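Preguntas frecuentes -- Taller de indumentaria histórica Castellanos

¿De qué trata el curso de este invierno?

Estudiamos la ropa masculina de la Regencia inglesa y de los años inmediatamente posteriores: el frac cortado en la cintura, el chaleco corto, el pantalón largo que poco a poco sustituye al calzón, y la corbata de lino almidonado. El curso de vestidos de mujer volverá en otra temporada.

¿Necesito saber coser?

Para el módulo teórico, no. Para el módulo práctico pedimos que usted sepa manejar la máquina, coser un dobladillo a mano y leer un patrón sencillo. La profesora, Corinne Iwasaki, envía antes de empezar un ejercicio pequeño (un puño de camisa con sus fruncidos) y así se ve en qué grupo está mejor cada persona.

¿Cuántas horas dura una clase?

Cuatro horas, con una pausa en el medio. Empezamos a las 10 de la mañana. La puerta de la calle se cierra a las 10:15, después hay que llamar al timbre del segundo piso. 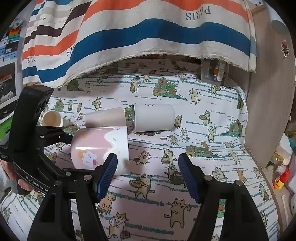

¿Qué tela debo comprar para el frac?

Un paño de lana bien abatanado, de peso medio, que no se deshilache al cortarlo. En la época muchos bordes se dejaban sin doblar, y con una lana floja eso es imposible. Calcule aproximadamente 2 metros para una talla mediana; si usted es muy alto, pregunte antes. Aconsejamos evitar el poliéster, también en el forro, porque con la plancha no obedece. Nosotros trabajamos con el paño Podow, que se puede encargar con la inscripción.

¿Los patrones están incluidos?

Sí. El patrón del frac lo dibujó Bülent Soylu a partir de una prenda conservada en una colección familiar. Está en papel, a tamaño real, en cinco tallas. Los faldones son más estrechos de lo que uno espera y las costuras de la espalda son muy curvas -- por favor no las «corrija» antes de la primera prueba.

¿Se puede usar la máquina de coser si en la época no existía?

Se puede. En las costuras interiores nadie la va a ver. Los ojales, las solapas y el cuello los hacemos a mano, por una cuestión de forma: el cuello necesita muchas puntadas de picado para quedarse alto. Quien quiera coser todo a mano es bienvenido, pero tiene que contar con bastante trabajo en casa.
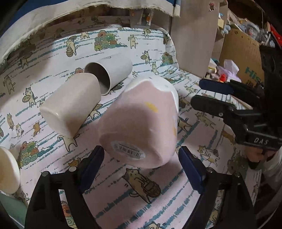 ¿Cómo se almidona la corbata?

Con almidón de arroz cocido, y planchando cuando la tela está todavía húmeda. La receta está en el cuaderno del curso, en la página 40. Xiomara Villanueva enseña también varios nudos de los manuales de entonces; algunos son difíciles y es mejor practicarlos en casa con un espejo.

¿Puedo traer un traje que ya tengo empezado?

Solamente en las dos últimas clases, que están reservadas para arreglos y pruebas. Escriba antes y mande una foto de la prenda por delante, por detrás y por dentro.

¿Cuándo se paga y qué pasa si anulo?

La plaza se reserva con un depósito y el resto se paga en la primera clase. Si usted anula antes de diciembre, devolvemos todo. Después de esa fecha podemos guardar el depósito para otro curso, pero no devolverlo. El material que ya está cortado se queda con usted.

¿Dan un certificado?

Damos una hoja de asistencia firmada. No es un título oficial.

¿Con quién hablo si mi pregunta no está en la lista?

Con Matúš Hrnčiar, en la secretaría, por las tardes de 16 a 19 horas. Habla español, eslovaco e inglés.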